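Gallery: House Rules for the Kitchen Bench

Hi again! A bunch of you wrote in after the last post asking what our two-arm bench looks like and what rules we run it by, so I finally got the page together. I look after the kitchen bench at Nilsuwan, which mostly means I'm the person who prints the rule sheet, tapes it up, and then goes looking for it when it falls behind the bench again. We're on version 13 of the sheet now. Version 1 was five lines long and two of those were about coffee.

Most of what follows came out of arguments, good ones! Chutima Inthanon wanted everything written down from day one, and I was more of a "let's see how it goes" person. She won. You'll see why if you ever try to compare a run from October with one from the spring and find that half your notes say "same as before."

The rule I get asked about most is the dish rule. When an arm has hold of a plate, hands stay out. It doesn't matter if the plate is crooked or if you can see exactly what's going wrong and it would take you half a second to nudge it. Stop the run first, wait for both arms to settle, then reach in. We used to let people nudge, and all it got us was a pile of runs that looked great and that we couldn't use, plus one pinched thumb (mine).
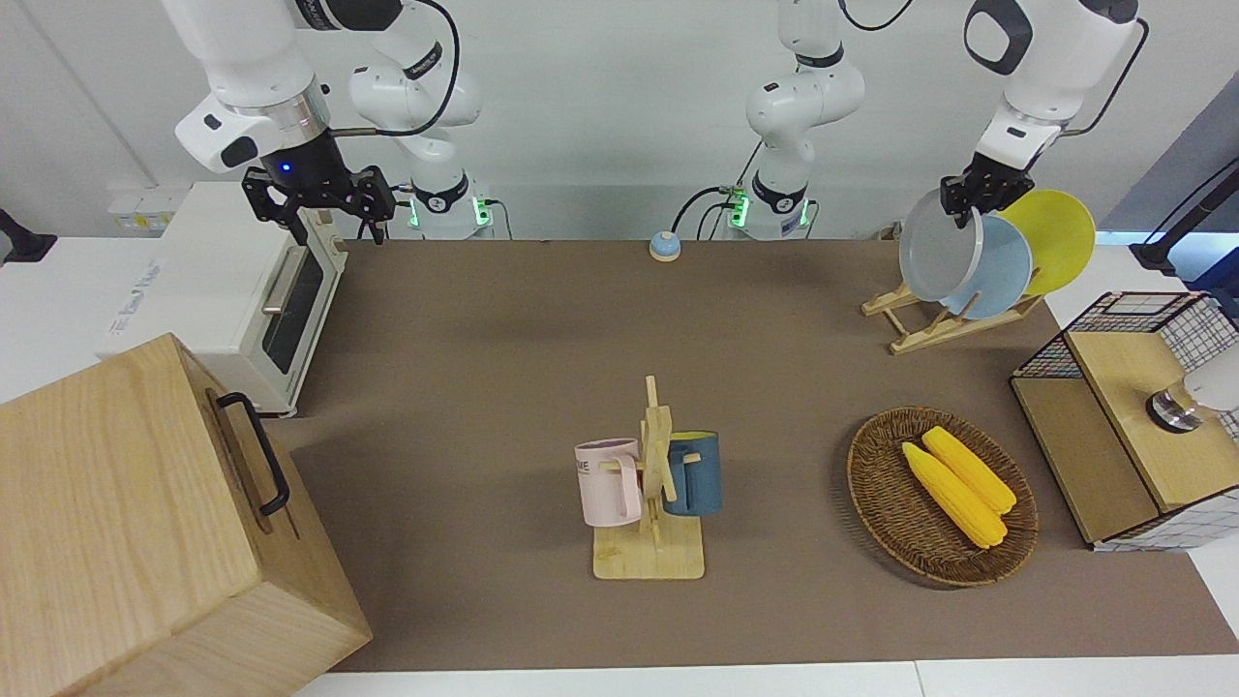
Same goes for the second arm, even when it isn't the one doing the job. New people watch the busy arm and forget the other one completely. So our sheet says "both arms are moving until both arms are stopped," which Jirayu Kaewkla thinks is clumsy wording, and he's right, but people remember it.

Then there's the reset. Everything goes back to its starting spot between runs, and the person who resets is never the person who starts the next run. Jessie Dunbar pushed for that one after we lost an afternoon to a mug hung on the wrong peg. Two sets of eyes! It slows us down a bit and I grumbled for weeks, but I'd fight to keep it now.

A few smaller ones that have earned their place:

Call out loud before you start. "Starting" is fine. Pointing at the screen and raising your eyebrows is not fine, Chaiwat.

Cables get checked by hand at the start of each shift, with the power off. Follow the whole length, base to wrist, and feel for kinks. I'd rather hear about a cable that looks a little off than find it later.

Appliances stay unplugged unless the task sheet says otherwise, and if it does, a second person signs next to it.

Chips and cracks go in the log, even tiny ones. A chipped plate comes off the bench that same shift. We keep spares in the tall cupboard, bottom shelf, behind the box marked Omesau (don't ask me to move the box, I've tried).

Every 300 runs we stop and read the whole rule sheet out loud as a group. It takes maybe ten minutes and somebody always finds a line that doesn't match what we really do anymore. Last time it was me, reading out a step for a clamp we'd retired. We either fix the rule or fix the habit before anyone goes back to the bench.

If you'd like our sheet to start your own from, write to me or to Yaowalak Rungrueang and one of us will send it over. Change whatever you need to. The distances and speeds are ours and belong to our setup, so please work out your own and don't copy those across. And if you have a reset rule that's faster than ours and still catches the mug on the wrong peg, I really want to hear it!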